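The Reservoir at Limsakul

Filed under: Short fiction

1. Level

The gauge at Limsakul read 248 at six in the morning and 248 again at noon. Chanida Onsri wrote both figures in the book and initialed them. The reservoir had not held a level for six hours in April since the records began. Evaporation alone should have taken a quarter inch.

She checked the float. It moved freely in its tube. She checked the paper drum, which was turning, and the pen, which was inking. The line on the paper was straight.

The procedure for a suspected gauge fault was to read the painted staff on the intake tower by eye. She walked out along the dam and read it through the field glasses. The staff said 248.

She telephoned the district office at Kaltov. The duty engineer asked whether the inlet was open. She said the inlet had been shut for 8 days. He asked whether it had rained. She said it had not. He told her to log it and read the gauge every hour.
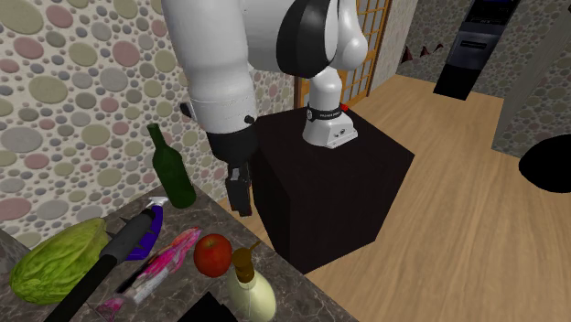 2. Inflow

By evening the level was 248 and the outlet valve was three turns open, which released enough water to supply the town of Fultach and the two farms below it. Onsri did the subtraction on the back of a delivery slip. Water was leaving by the outlet. Water was leaving by the air. The level was constant. Therefore water was entering at a rate equal to the sum of both, by a route that was not on the drawings.

The drawings were kept in a flat steel cabinet. They showed one inlet, one outlet, one spillway and a drain that had been plugged with concrete before she was hired. She spread them on the floor and weighted the corners with pipe fittings. The valley had been surveyed before it was flooded. The sheet showed a road, a row of houses, a school and a well. The well was marked with a circle and a depth, and the depth had been crossed out and not replaced.

Pongsak Inthanon came at nine to take the night shift. He had been born in the row of houses. He looked at the sheet for some time.

"Third from the end," he said.

"Did the well ever run dry?"

"They lowered a line into it once. They ran out of line."

She asked how much line. He did not remember. He had been small and had been told to stand back.

3. Test

The next morning she opened the outlet a further three turns. A pond with a fixed inflow will fall when the outflow is raised. This is elementary and she did not expect to learn much from it except the rate.

The level did not fall. She opened the valve two more turns. The channel below the dam was running well above its usual mark and a farmer rang to complain about his lower field. The gauge read 248.

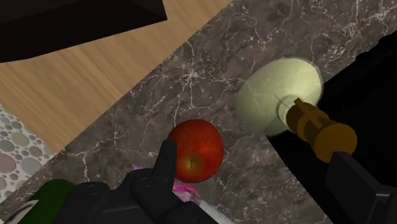 She closed the valve completely. With no outflow, the level should now rise. She sat by the drum for two hours with her lunch unopened. The pen drew its line. At the end of the second hour she laid a steel rule along it and could find no deviation greater than the width of the ink.

An inflow that increases on demand and stops on demand is a controlled inflow. She wrote this sentence in the remarks column, read it over, and struck it out with a single line, as the instructions required, so that it remained legible.

4. Report

The report to Kaltov was due on June 1, 2023. Onsri gave the dates, the valve positions and the readings. Under "Probable cause" she wrote "Not determined." Under "Action recommended" she wrote that the well on the old survey sheet should be sounded by boat, using the Zaltine winch, which carried the longest cable in the district.

The reply asked her to replace the gauge.

She replaced the gauge. The new one was installed at ten in the morning and zeroed according to its manual. Inthanon stayed past the end of his shift to hold the ladder. When the float had settled, she read out the number and he entered it in the book.

Then he put down the pencil and asked if he could open the valve himself. She said he could. He gave it one turn, waited with his hand on the wheel, and closed it again.

"My mother used to knock like that," he said, "before she drew the bucket."

Onsri entered the valve movement in the log, with the time, and initialed it.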